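Print
E-mail

Progress report to the Osener Fund: legal help after the Dondine search operations
Second report, covering the period to the end of November

Hi Hanne,

You asked me to write this the way I talk, so I'm taking you at your word. The numbers are all in here somewhere and the budget sheet is coming separately (I know, I know, it was late last time too).

The big thing first. We've now taken statements from 180 people who were held during the early morning searches in Dondine before the council vote. When I wrote to you in the summer we had 60, and I was worried we'd stall there, as people were nervous about putting their names on anything. What changed was the women's savings group in the lower market. They let us have a table at their monthly meeting, we filled in forms until it got dark, and after that people started bringing their neighbors along.

Most of the statements tell a similar story. Police came between 4 and 5 a.m., everyone in the house was told to step outside, ID cards were collected in a bag, and the men were walked to the school field to be checked. Nearly all of them were let go by the afternoon. The trouble is the cards. A good number of people didn't get theirs back that day, and without a card you can't pick up a parcel, open an account or vote. Kekeli Sulemana has been going to the police station over this every week with a typed list, and she has been wonderfully stubborn. The desk officers know her by now and one of them has started keeping the list pinned up behind the counter, so I count that as a win!

We also have seven formal complaints in. These are the cases where something was broken or taken, or where someone was held overnight without being written into the station book. Two have had a first hearing. One was put off because the officer named in it had been transferred to Chiba, and we're waiting to hear if he'll be called back or allowed to answer in writing. The other four are sitting in the complaints office and I have no news on them at all. I've called. I've been told to call again in December.
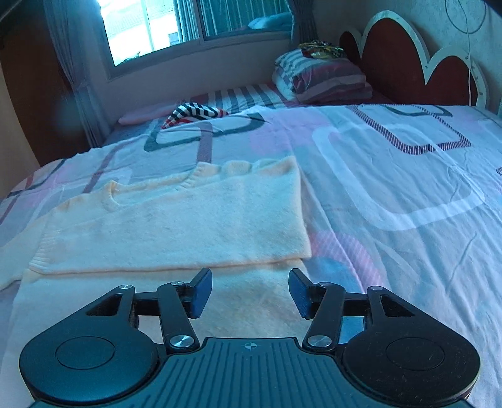
On the training side we're a little behind. The plan was to run the know-your-rights evenings in both Dondine and Iltari, and so far we've only done Dondine. Iltari fell through twice, first over the hall (double-booked with a wedding, and you don't argue with a wedding) and then when the road flooded. The school there has now offered us a classroom after hours, free, and I've said yes. I'd like to move the hall rental money over to transport for that, if you're happy with it. It's a small amount but I'd rather ask than have you find it in the sheet.

The pocket cards came back from the printer looking good. We ordered 300 and most of them are gone already. They say what an officer has to tell you at the door, what you can ask for, and our phone number on the back in large type. Some shopkeepers keep a little stack by the till. We did get one complaint that the wording was too stiff in the local language version, and having read it out loud a few times I agree, so Kekeli is redoing it with her aunt, who taught school for years and doesn't let a clumsy sentence past her.

We had a meeting with the district superintendent in October, finally. It was polite – more polite than I expected – and he gave us most of an hour. His position is that the searches were needed before the vote and that they followed the rules. We didn't agree on that second part. He did say he'd look at having a written receipt given whenever an ID card is taken, and he asked us to send a draft of what that could look like. We sent it two days later. No reply yet, but his office confirmed they have it.

What hasn't gone well: the phone line. We said it would be answered every evening and it hasn't been. When Kekeli is in court or traveling it goes to me, and when I'm out of signal it goes nowhere. I think we need a paid person for a few hours each evening, at least in the weeks around a vote. I've put a line for it in the request for next year, and I'd love to talk it through with you before you take it to the board.

For the next few months, the plan is to get the Iltari evenings done, chase the four silent complaints, reprint the cards with the better wording, and keep going on the missing IDs. I also want to sort the statements properly. Right now they're in three box files and a spreadsheet that only I understand, and if I caught the flu tomorrow you'd all be in trouble.

One last question. Do you need copies of the hearing notes, or is a summary fine? The notes have people's home addresses in them, so I'd have to black those out first, and it would take me a couple of days. Let me know and I'll send whichever you want along with the budget sheet.

Print
E-mail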